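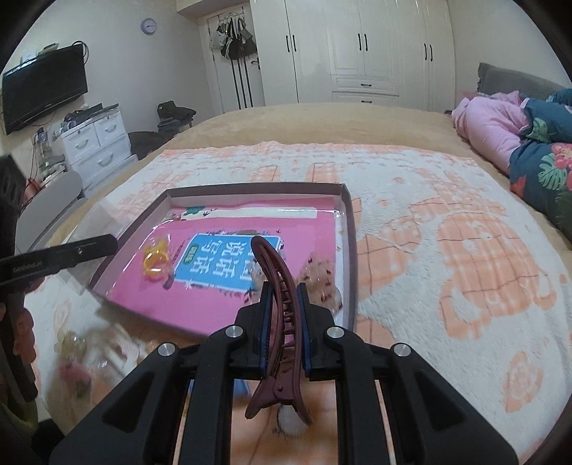 Fuseini Essien wants to know why his best card in Flonia keeps losing, when it has the biggest number on it of anything in his whole collection. Fair complaint. He paid 50 coins for that dragon.

Flonia, if you haven't played it, is a game where you pick cards, build a deck and send small angry creatures at someone else's castle. Each card has a cost in the corner. Your deck is all the cards you bring to a match, and in Flonia that means 10.

Now, the dragon costs nine energy. You start the match with three. So while you sit there waiting for your dragon, the other player is sending out goblins at two energy each, and goblins do not wait politely. By the time your dragon shows up, it has a very nice view of a castle that has fallen over.

Players call the answer a "curve". It means having some cheap cards for the start, some middle ones for later, and only one or two giants for the end. Try this:

Five cards that cost one to three
Three cards that cost four to six
Two cards that cost seven or more

Yes, the cheap cards look boring. The mud frog has 13 health and a face like a dropped pie. Put it in anyway. It can stand in front of your castle and get hit, and it is very good at getting hit.

Play a few matches before you change anything. If your hand is full of cards you can't afford, swap a giant for something small. If you always have energy left over and nothing worth buying, go the other way - that's when the dragon gets its turn.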